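Claren Pleated Backdrop Cloth, Black

Product group: Display and exhibition textiles
Sold by: Pledlow Display Supply
Colour: Black
Finish: Matt, both faces
Heading: Plain hem with tape, or pencil pleat
Sold: By the panel

The Claren is a heavy black cloth made up into panels for use behind display tables, small stages and shop counters. It is woven from flame-retardant polyester yarn, so the treatment is part of the fibre and does not need renewing after washing. The face has a short brushed nap which cuts down glare from overhead lamps. Both faces are finished alike and the panel can be hung either way round.

Panels are supplied in one drop and two widths. The narrow panel suits a single table. The wide panel is intended for a curved or three-sided run and should be ordered with extra width for fullness. As a working rule, allow half as much cloth again as the length of the run for a light pleat, and twice the length for a deep one. Cloth hung flat will show every join in the frame behind it.
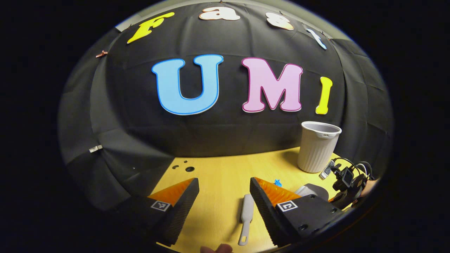

Fixing lettering to a pleated cloth needs more care than fixing it to a board. Pins should go through the crown of a fold and into the fold behind, so that the weight is shared between two layers. Foam letters are light enough for this method; card letters of the same size tend to bend at the pin. Large capitals such as the "UMI" across the middle need support at more points than the smaller "Fast" over them, and should be set out first. Pale and bright colours read best against the Claren. A white letter with a thin orange outline keeps its edge on black, and so does a sky-blue one edged in darker blue. Navy, brown and dark green letters are lost at any distance and should be given a light border.

Adhesive pads are not advised. They lift the nap and leave a shiny patch which brushing will not remove. Hook tape holds for short periods on the brushed face but will creep under load in a warm room.

Hanging

The taped hem takes the Zolard clip rail or any round tube that will pass through the channel. The pencil pleat heading takes standard curtain hooks, spaced at every second pocket. Curved runs should use the Mughal bendable track, which is supplied straight and formed on site by hand over a former. Do not bend it cold below 5 °C. The track comes in boxes of 12 lengths, joiners included; end stops are ordered separately.

Hang the cloth the evening before it is needed where this can be arranged. Fold marks from packing drop out under the cloth's own weight in a little over 12 hours. A hand steamer may be used on either face at a low setting. Do not iron.

Care

Wash at 30 °C with a mild liquid detergent. Do not bleach or tumble dry. Brush in one direction with a soft clothes brush to remove lint and chalk. Pin holes close up after washing, though repeated pinning at the same point will in time break the yarn. Store rolled on a tube with the face inwards.

Ordering

Cut panels and pencil pleat headings are made to order and cannot be returned. Fire test certificates are sent with each batch on request. For curved runs, send a plan with the radius marked to Uriel Robles in the made-up goods department before placing the order.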